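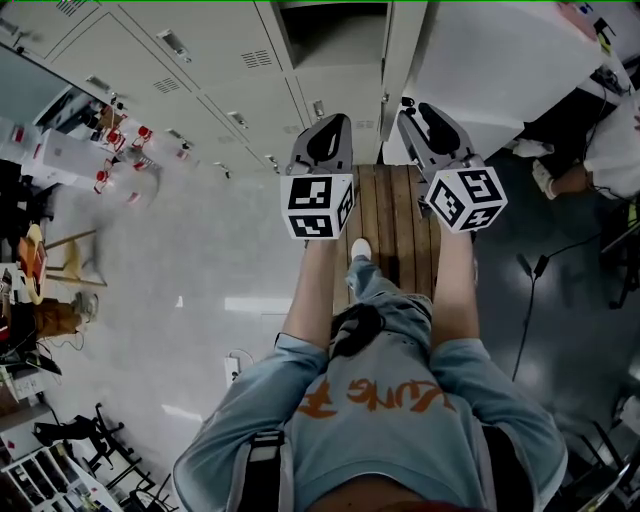 Re: [makers-and-builders] Open call for the Palma shade structure

From: Maricruz Rosales
To: makers-and-builders list
Time: 9:40 pm

Hello everyone, and hello especially to the new people who joined after the spring open studios (welcome! please do write in, we don't bite),

Yolotzin wrote this morning:

> Hi all. I've read the call for the Palma shade structure twice
> now and I'm still confused. It says teams need "at least one
> designer and one maker," but I'm a basket weaver and my
> brother-in-law is a welder, and neither of us has ever drawn
> up plans for anything bigger than a gate. Do we need a licensed
> architect to enter? Also, is the $3,000 for the materials, or
> for us, or for both? And does anyone know if last year's
> winners are on this list? I'd love to hear how it went
> for them.
>
> Thanks so much,
> Yolotzin Cortés

Yolotzin, I can answer most of this, as I was half of last year's winning team, with Wenceslao Ochoa, who drew everything while I did the caning and the lashing and a fair amount of the worrying.

First, the architect question. No, you don't need a license to enter. "Designer" in the call means whoever is responsible for the drawings, and the year before us that was a furniture maker from Grustley who did the whole submission in colored pencil (beautiful sheets, I wish I had kept a copy). What you do need, if you win, is an engineer's letter before anything goes up in the park. The organizers have somebody they send you to, and in our year the fee came out of their budget and not out of ours, but please ask Getsemaní Trujillo to confirm that, because I would hate for you to plan around it and find it has changed.

Now the money. The $3,000 is for materials and transport together. Your own time is paid separately as a flat fee when the structure is handed over, and the fee is printed on the last page of the call, under the map, where I missed it completely the first time I read it. We spent much more on transport than we expected! Our ribs were steamed ash, made up at the Werkerico workshop, and they would not fit in Wenceslao's van no matter how we turned them, so we ended up renting a flatbed twice. If your brother-in-law is welding a frame, think very early about whether it can come apart and be bolted together on site.

I'll add a few things I wish I had known, and forgive me if I go on.

The site slopes. The drawing in the call shows it flat, and it's a lovely clean drawing, but go over there with a level and a long straight board before you settle on your legs. We had to cut new feet on the lawn the evening before the opening, by the light of somebody's truck.

Shade is harder than it sounds. Our first model looked wonderful on my kitchen table with a lamp over it, and then Wenceslao worked out the sun for the middle of the afternoon and all of the shade was falling in the flower bed. We tilted the whole roof and made the west side longer, and I think it was a better-looking thing for it. Woven panels would be marvelous there, Yolotzin. If you leave the weave open on the east side people will get a breeze and some pretty light on the ground in the mornings.

The jury likes a physical model. It doesn't have to be fancy. Ours was 25 inches long, made of reed and florist's wire, and one corner got squashed on the way in. They picked it up and passed it between them and asked questions about the joints for a good half of our interview, and I'm sure they never got to the last two boards. Put your detail drawings near the front.

Bring a sample of the real joint too, full size. For a weaver and a welder working together, that's the part I would want to see: how the willow (or whatever you use) meets the steel, and what stops it slipping or rusting or rubbing through after one summer. We wrapped ours in waxed cord, and it held up fine except at the two ends where children swing on it. There are always children swinging on it, so design for that.

As to materials, Fadberg still sells rattan core and cane by the coil, and when I called last month they were holding to their old price for orders over 30 pounds. If several of us are entering we could put an order in together. I'm not going to organize it, I have learned my lesson, but Nayeli Esquivel mentioned she might be willing. Nayeli, is that still true?

The submission is one PDF plus the entry form, and the statement has to be under 500 words. The structure has to stay up for 90 days, so think about rain, and who is going to go over and tighten things. We took turns.

Yolotzin, if you'd like to come by and see the model, squashed corner and all, it's on top of the cabinet in my studio and I'm there most afternoons. Bring your brother-in-law. I'd also be glad to read over your statement before you send it in.

Warmly,
Maricruz

P.S. Whoever borrowed my long caning clamps at the open studios, no hurry at all, but I do have a set of chairs waiting for them.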